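Bondgate Bench Set-Up Guide
Section 7: The Phone Stand Chore
Revised 27th May

Before you start

You have bolted down the arms, routed the cables and passed the homing check in Section 6. Now you would like the machine to do something your family or your shop manager will recognize as work. We suggest phones. Standing phones up on their display stands is a job every phone store does each morning and every household does badly each night, and it sits right at the edge of what a two-arm bench can manage today.

A person with a cup of coffee in the other hand can dress a small display in less time than it takes to read this page. Your bench will be slower. Please set expectations with anyone who plans to watch.

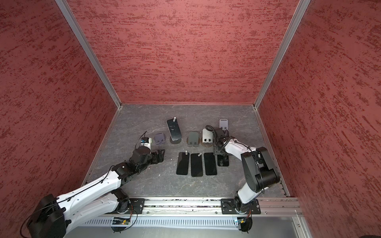 Phones are hard for the same reasons they sell well. They are flat, slippery and shiny, and they offer a gripper very little to hold on to. A stand adds a second problem, as the phone has to arrive at the correct lean and stay there after the fingers let go. Letting go is the part most first-time owners forget to practice.

7.1 Laying out the work

1. Clear the floor panel and wipe it with a dry cloth. Do not use glass cleaner. The panel will look wonderful and the phones will skate.

2. Place the stands along the back of the floor, within reach of at least one arm. Mixed stands are fine. The Sanna task file treats each stand as its own shape, so you may use wedges, round bases or whatever your store already owns.

3. Lay the phones flat in front of the stands, screens up, side by side. Leave a finger's width between them. Overlapping phones can be picked, in the sense that lottery tickets can win.

4. Use retired phones or display dummies for the first 300 cycles. We say this in bold type in the printed edition, and our support line still hears from people who used the one they were calling about the day before.

NOTE: Phones do not need to be switched on. A ringing phone will walk out of position, and the arms have no opinion about who is calling.

7.2 First run

1. Load the Sanna task file and set speed to 80 percent or lower. The slider goes higher. So does the repair bill.

2. Assign one stand to each arm. With both arms sent to the same stand, the Birkance controller will stop them before they touch, then wait politely for you to sort it out. It will wait all weekend.

3. Press Run and keep your hands outside the enclosure. If a phone is set down crooked, let the cycle finish. Reaching in to help is the leading cause of paused cycles, and of our writing this sentence in every manual.

4. Once a phone is on its stand, check that it leans back against the support before moving to the next one. 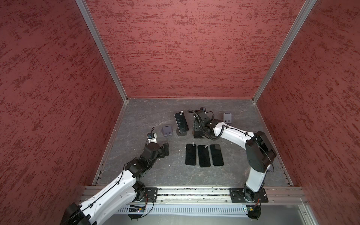

7.3 Checking the result by wrist camera

Open the wrist view on the Jukinine panel after every full layout. Glossy screens reflect the walls, the lights and the arm itself, and the software can take a reflection for an edge. If the outline drawn around a phone wanders off across the floor, dim the overhead lights and run the check again.

Small bits on the floor matter more than you would think. Sweep between runs. A crumb under one corner is enough to spoil a pick, though the same crumb would never trouble a sales clerk.
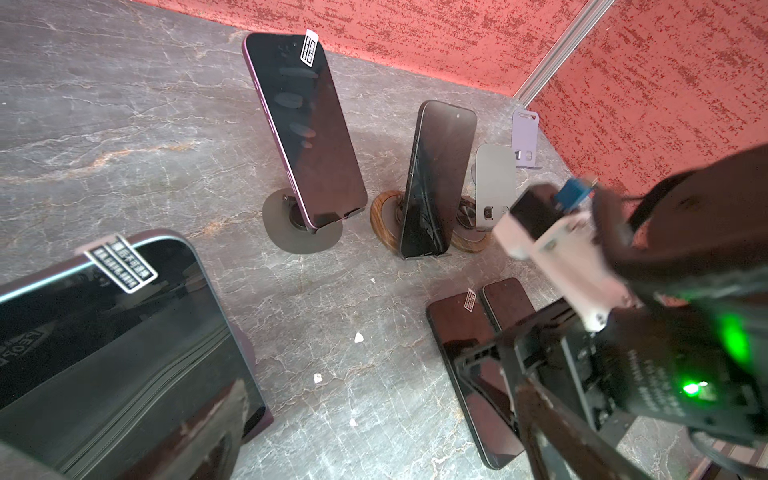

Fig. 7-3. Wrist view, with phones on stands and phones lying flat.

CAUTION: Do not leave the bench running overnight in the hope of finding a finished display. You will find a display.

7.4 Is it ready for real work?

For a fixed layout with known phones and someone in the room, yes, within reason. For a kitchen counter with keys, mail and a banana on it, no. The March update added recovery from a missed pick: the arm now makes 2 further attempts before asking for help. Owners tell us this feels like progress, and also like living with a teenager.

If the third try fails, place the phone on the stand yourself and press Resume. The controller records the phone as placed. It does not record by whom.

Continue to Section 8, Folding Cloths, only when the phone chore runs clean from start to finish.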